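ケーニンシュ場面再配置法

ケーニンシュ場面再配置法(ケーニンシュばめんさいはいちほう、英: Ķēniņš scene rearrangement)は、ロボットの把持動作を学習させるためのシミュレーションデータを生成する手法の一つである。単に「再配置法」とも呼ばれる。操作の対象となる物体とロボットの位置関係を保ったまま、机、床、壁、周囲の小物などを別のものに置き換え、同じ課題を異なる環境で繰り返し実行させる。名称は、最初の実装が公開されたソフトウェア Ķēniņš に由来する。

概要

視覚入力に基づいて動作を決める制御器は、学習時に見た背景に依存しやすい。机の色や壁の明るさが変わるだけで、把持位置の推定がずれることがある。色や照明を無作為に変える手法は以前から広く用いられてきたが、物体の形状や家具の配置までは変わらないことが多かった。再配置法では、家具や小物を三次元モデルの集合から選び直し、物理演算によって静止状態を確認したうえで場面として採用する。

手順

場面の生成は次の順で行われる。まず、対象物体と支持面を決める。次に、支持面の上に対象以外の小物を置き、互いに貫入しているものを取り除く。続いて壁、床、額縁などの背景要素を配置する。最後に、ロボットの手先が対象に届く経路が存在するかを経路計画器で調べ、経路が見つからない場面は破棄する。

小物の選択には用途の整合性を課さない。日用品と装飾品が同じ卓上に並ぶこともあり、縮尺も一定の範囲で変更される。細長い物体を直立させた配置は、手先の水平方向の誤差が接触に直結するため、評価用の場面として用いられることがある。

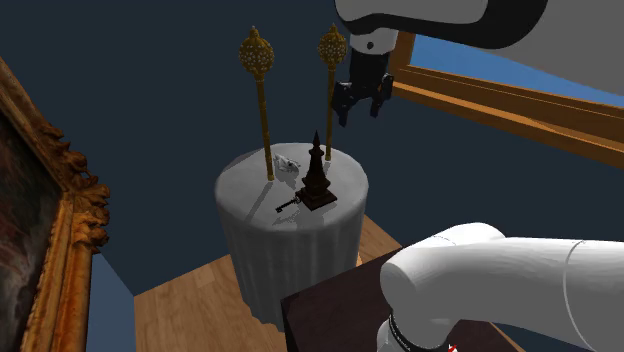 ヘイノ・ペーテルソンスは、直立した物体ばかりを評価に使うと転倒の有無が成績を支配してしまい、背景の変化に対する頑健性を測ったことにならないと指摘している。これに対し Ellitau の開発グループは、転倒による失敗と位置推定の誤りによる失敗を別々に集計する方式を採用した。もっとも、両者が連続して起きた場合の分類基準は版によって異なり、古い集計値との比較には注意を要する。

視点の構成

初期の実装では、場面全体を見渡す固定視点のみが使われていた。その後の版で手先に近い視点が追加され、2視点の画像を同じ時刻で組にして記録する形式が標準となった。固定視点は物体間の大まかな位置関係を、手先の視点は接近時の細かなずれを捉える目的で用いられる。

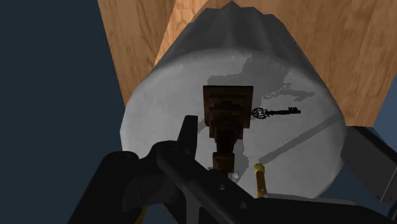

手先の視点では、遮蔽の扱いが主要な課題となる。対象が指の間に近づくほど、画像に占めるグリッパ自体の面積が大きくなり、対象の輪郭を取り出しにくくなる。黒いグリッパが画面の下部を占め、その部品の間に金色の細い棒が立って見えるような画像では、棒の一部しか手がかりにならない場合がある。白い天面に落ちる灰色の影も、輪郭抽出の段階で物体の境界と取り違えられやすい。カドリ・ヴァシリアウスカスの実装では、グリッパの領域をあらかじめマスクとして与え、残りの画素のみから対象の位置を推定する。マスクの生成には関節角とグリッパの形状モデルを用い、画像からの学習は行わない。

評価

Gokitz で行われた比較では、1,325場面を学習に、135場面を評価に用いた。評価用の場面に含まれる家具は、学習用の場面には現れない。比較の対象は、背景を固定したもの、色と照明のみを変えたもの、再配置法によるものの3条件である。把持の成功率は再配置法が最も高かったが、色と照明のみを変えた条件との差は、対象が短く太い物体の場合には小さかった。細長い物体では差が広がった。

エンゲルベルト・ランツは同じ場面を用いて追試を行い、順位は再現されたものの、手先の視点を除くと3条件の差がほとんど消えたと報告した。この結果から、再配置の効果は視点の構成と切り離して論じられないとする見方がある。

制約

布や紐のように変形する物体は、標準の手順では剛体として扱われる。卓布のひだも見た目の形状にとどまり、接触による変形は計算されない。また、経路が見つからない場面を破棄するため、障害物の多い場面は結果として少なくなる。プリート・リルは破棄した場面を保存しておき、難度別の評価に再利用する方法を提案している。

関連項目
・把持計画
・ドメインランダム化
・手先カメラ
・遮蔽処理
・Kasow 場面記述形式

最終更新 2019-02-09 | お問い合わせ | © Gokitz ロボット工学事典編集部 | ページの先頭へ戻る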